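# Jalerus wants you to teach its robots by hand

I spent a morning with the folks at Jalerus, and I came home with sore thumbs and a whole new respect for anyone who handles towels for a living!

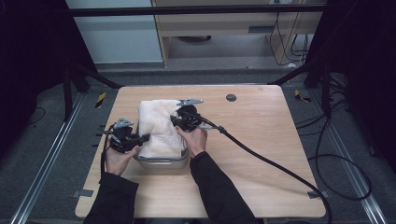

The small Flostitz company has opened up its teaching sessions to local people, and the idea is pretty simple. You hold a pair of grippers, one in each hand, and do the job yourself - folding, lifting, putting things in a tray - and the recordings go toward training a robot to do the same. No joystick, no code. Pieter Mokgethi, who runs the sessions, told me they have 384 recordings of towel work so far and want a lot more before June.

I got 13 tries in, and I'd say the first few were pretty bad (you really miss your fingers). Pieter said to keep the slow ones anyway. "If everybody moves like an expert, the robot never sees a recovery," he told me.

The company also does remote control, where you drive the arms from another room, but Boris Šimko, their lead engineer, likes the handheld way better for cloth. He finds people get the hang of it faster and grumble less.

Sessions last 60 minutes and there's a sign-up sheet at the Jalerus front desk. The next batch of tasks is bowls and cups, and I've already put my name down.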